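The flower shop in Zunstead has been open for six years, and its owner still does the books at the kitchen table. She started with $400 and a borrowed van.

"I thought I would be arranging all day," she said. "Mostly I wash buckets."
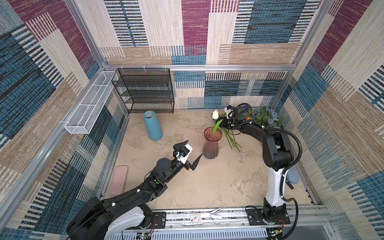 Prices are too high now, one customer told us, and a birthday bunch should not cost $50. The owner has heard that before. Her rent went up in August, and the growers at Stadum raised their rates the same month.

"I can't sell roses for less than I pay," she said.

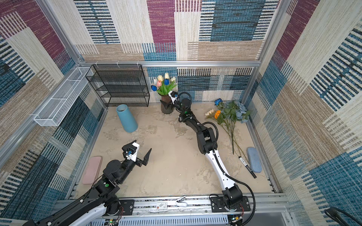

Wire-mesh shelving against a patterned wall.

Weddings keep her going. She did some 84 last year, many at the Imrie hotel, and turned down a few that were too far away.

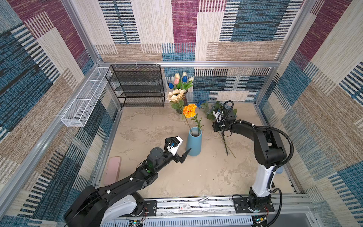

Artificial flowers, with a mesh rack in the corner.

She used to refuse silk stems. "People want them for graves and offices. I came around."

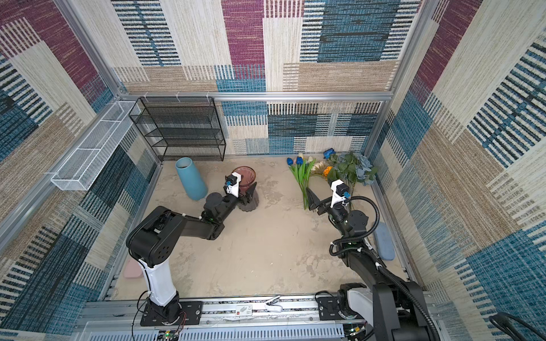
Fresh or nothing, a reader wrote after our last piece on local shops. The owner laughed at that. "Then they can come and buy fresh," she said. "We open at eight."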